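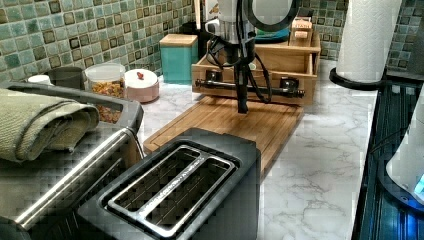

**werkham_wes**

Okay, cutting board people, settle this for me. My partner says mineral oil, I say the Stollow board wax, and we've been going in circles since Friday (we have one kitchen and two opinions). I put a coat on every September and call it good. Is once a year crazy?

---

**unach77**

Once a year?! Mine gets oil every month. Wipe it on, leave it overnight, buff in the morning. Wax alone just sits on top.

---

**plumpantry**

Disagree with unach. I've used nothing but wax for 5 years and my board looks great. Oil goes sticky on me every single time.

---

**unach77**

Sticky means you used too much or didn't buff it. Try a teaspoon.

---

**werkham_wes**

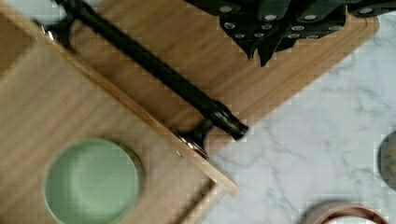 *Last edited: Friday, 9:40 pm*

Follow-up, what about trays? I like the pale honey color and don't want to darken it. Also I've got 222 grit paper in my head but the store only had 220, so I'm guessing I made that up lol

---

**plumpantry**

220, yep! Wax for the tray, go with the grain, and test a corner first. Oil will warm up the color for sure.

---

**siriwardena_fan**

You're both overthinking it. I paid 40 bucks for my board and I've never put a thing on it. Wash, dry, stand it up on its edge.

---

**unach77**

And when it splits, come back and tell us.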